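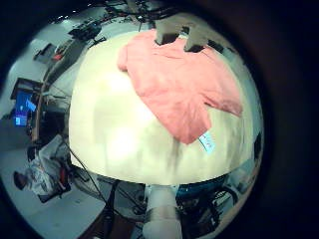

I learned to sew because I couldn't find pants that fit, and I started Bustos because half the people I met after that had the same complaint. We're a small alterations and mending shop on the main street in Flulton, two doors up from the bakery, and we also teach evening classes in the back. Most of what comes through the door is everyday stuff. Jeans with a blown-out knee, curtains that are two inches too long, a soft pink something with all its wrinkles still in it that somebody has loved for years and wants to keep wearing. I like those jobs best. A wedding dress gets worn once, but a favorite top gets worn every week, and I get to see it walk past the window!

I should say how we got here, since people ask. I grew up in Avcombe, where my grandmother took in sewing at her kitchen table, and I was no help to her at all. I wanted to be outside. I went off and worked in an insurance office for years (nice people, terrible chairs) and only bought a machine when I was 29. It was a heavy old thing from a yard sale and it ate thread like you wouldn't believe. I ruined a lot of fabric. Then I ruined less, and a coworker asked me to hem a skirt, and then her sister did, and before long I had a rack in my hallway and no room to get to the bathroom.

The first shop was in Bristalora, upstairs over a shoe store, with 27 steps and no elevator. You try carrying a set of lined drapes up that. We stayed for three years and I'm still fond of the place, but when the ground floor unit came up in Flulton I signed for it the same week. It has big windows and a proper cutting table and enough outlets, and you can park behind it for free after four.

What we do

Hems, zippers, linings, waistbands in and out, sleeves up and down. Patches you can see and patches you can't. We'll darn knitwear if the hole is smaller than your palm, and if it's bigger, bring it in anyway and we'll talk about it. We do a lot of school uniforms in August, so if you need something that month please come early in it and not the night before the first day. I say this every year and every year there's a line.

We don't do leather, and we don't do fur. I've tried both and my machines have never forgiven me. We don't dry clean either, though I keep a list of places nearby by the register. Please wash things before you bring them in if they can be washed. Fabric shrinks, and a hem that's perfect on Monday can be an inch short after its first trip through the dryer.

Prices are on the wall by the door and I try hard to stick to them. If a job looks like it's going to run over, I call before I pick up the scissors. Sometimes I'll tell you it isn't worth fixing - I don't love saying it, but a cheap lining can cost more to replace than the jacket did, and you should know that before you decide.

The classes

These began as a favor. A customer wanted to learn to sew on a button so it stayed sewn on, and she brought two friends, and they all brought snacks. We now run a beginners' course that lasts six weeks, plus a mending night where you bring whatever's in your pile and work on it with people around to help. There are eight machines, all the same model, so you're not stuck with the odd one. You don't need to own anything. Scissors, pins, thread and practice cotton are included, and the kettle is always on.

We've had more than 200 people through the beginners' course so far. Some of them now sew better than I do, which is a strange and lovely feeling. Plenty of others came for six weeks, made a slightly crooked tote bag and never touched a machine again, and they tell me they had a good time too. The tote bag pattern is ours and you can take it home.

The next mending night is Fri 9 July, starting at 6:30. It's free, and there's a jar if you feel like putting something toward thread.

The scrap bins

By the front window there's a row of bins with leftovers sorted by color, more or less. Help yourself. Quilters come from as far as Avcombe for these and I've learned not to stand in their way. If you have clean cotton you'd like to give us, we'll take pieces bigger than a dinner plate. We can't take anything smaller right now because the back closet is full, and I mean full, the door doesn't shut.

Finding us

We're at 36 on the main street, with the green awning. Open Tuesday through Saturday, ten to six, closed for lunch from one until half past. There's one step at the front and a ramp around the side - ring the bell and I'll come and open that door for you. Pickup tickets are the little orange ones. If you've lost yours, don't worry, just tell me what the thing looks like and I'll find it.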